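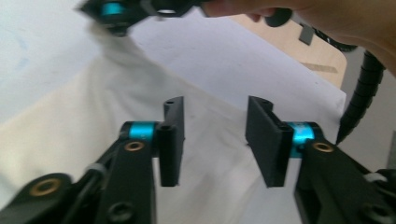 White cloth, unfolded (see Linens, items 9 to 12).

Sekholm Guest House
Laundry and Linen Room: Winter Safety Walk-Through
Checked Wednesday, start 7:15 a.m., before the first loads went in
Key: OK / Fix soon / Fix today

Good morning, everybody, and thank you for leaving the floor so clear for me. I know this list gets longer every January, and I know my comments get longer with it, but please do read them through, even for the items marked OK, as there are a few small changes tucked in.

DRYERS AND VENTS

1. Lint screens clean on all machines
OK
Lovely. Whoever has been wiping the housing as well as the screen, please carry on, and show the weekend crew how you do it.

2. Vent hose attached, no kinks or crushed spots
Fix today
The hose behind the left-hand dryer has been pushed flat against the wall again. I pulled the machine forward by a hand's width and the hose sprang back nicely, but it will creep in again with the shaking. Please look behind it at the start of each shift until Cerketti comes to fit the floor stops.

3. Outside vent flap opens freely
OK
A little stiff with the cold first thing, then fine. No nest this year!

4. Nothing stored on top of or behind dryers
Fix soon
One box of hangers and a paperback. The hangers have gone to the hall closet and the paperback is on the windowsill in the staff kitchen, with the page kept.

WATER AND WASHERS

5. Supply hoses dry, no bulges
OK
I ran my hand along each one twice. The cold hose on the small washer is the oldest of the bunch and I would like to replace it before it gives us a reason to.

6. Floor drain clear
OK
Poured a full bucket down and it went away quickly.

7. Hot water temperature at the sink
Fix today
The staff sink is far too hot to wash your hands in comfortably. The mixing valve has been turned all the way over, perhaps by somebody soaking a stain, and it needs to come back to the painted mark. Please use the soaking tub for stains, where the hot tap has its own warning sign.

8. Detergent and bleach stored apart, lids on
OK, with a comment
They are apart, and the lids are on, and I'm very pleased. The label on the Clorkarberg bleach jug has almost washed off, though, and I had to turn it around three times in the light to be sure of what I was holding. I have put a new label on it. If you decant anything at all, even for ten minutes, label it first.

LINENS

9. Clean linens stored off the floor
OK
Shelf count was 79 flat sheets against the 80 on the inventory card. I expect the missing one is on a bed somewhere, but do have a look in the cot cupboard.

10. Oily or waxy cloths kept separate from guest linens
Fix soon
The kitchen cloths and the furniture polish cloths are still coming down in the same bag as the towels. Cloths with oil in them can heat up by themselves when they sit warm in a pile, even after washing, so they need their own lidded metal bin and a line-dry. The bin is on order from Upadhyay Supply and will live beside the back door.

11. Dryer loads taken out promptly and spread to cool
OK
Much better than last time. Please let every load finish its cool-down turn, even on a busy checkout morning. I do know how tempting it is to open the door early.

12. Worn or scorched pieces pulled from use
OK
Two pillowcases with brown edges went to the rag box. Have another look at the ironing press setting for thin cotton.

EXITS, LIGHTS AND POWER

13. Path to back door clear
Fix soon
The rolling cart was parked across half of it. There is tape on the floor for the cart now, so it has a proper home by the folding table.

14. Extinguisher in place, gauge in the green
OK
Tag is current. Tag number 286, for the log.

15. No extension cords in use
Fix today
One, for the radio. I am not taking away the radio, I promise! It can sit on the shelf by the door, where there is a free outlet.

16. Ceiling lights working
OK
One tube is flickering over the folding table. Spares are in the boiler room.

Budget note: I have set aside 700 for the floor stops, the washer hose and the metal bin together, so please bring me the receipts as they come in.

I will be back to recheck items 2, 7 and 15 before the afternoon shift. The signed copy goes on the clipboard inside the linen room door, and there's space at the bottom for your own comments.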